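Abena Frimpong still comes in at the same hour she did before the arms arrived, and she still hangs her coat on the same hook. Almost everything after that has changed.

She spent 13 years on the sorting line at Edard, picking bottles and wrappers out of mixed rubbish by hand. Since September she has been teaching machines to do it. "I thought I'd hate it," she says, laughing. "I went home the first night and talked about nothing else!"

The idea is simple enough: two arms, a bit of floor, some litter and a bin. A person works out how each thing ought to be picked up, and the arms have a go, over and over. The team has logged 1,226 tries so far, and Abena can tell you about a surprising number of them. 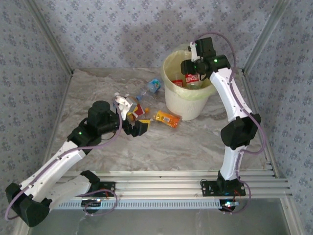 What she brings is the feel of the stuff. Crisp packets slide, bottles roll, and a half-crushed carton will fold in a way that catches everyone out. "The engineers know the motors," she says. "I know rubbish."

Nkrumah Bawa, who runs the shift, was worried about jobs when the plan was first read out, and he said so at the meeting. Three people from his line have now moved over to the arms, on better pay, and the rest rotate in for a morning at a time. His own back has stopped hurting, he adds (he's very pleased about that). He does miss the chatter of the old line, and he'd like the breaks put back to when everybody took them together.

Abena wants to try wet cardboard next. "They keep telling me it's too hard," she says. "So I've been saving some up."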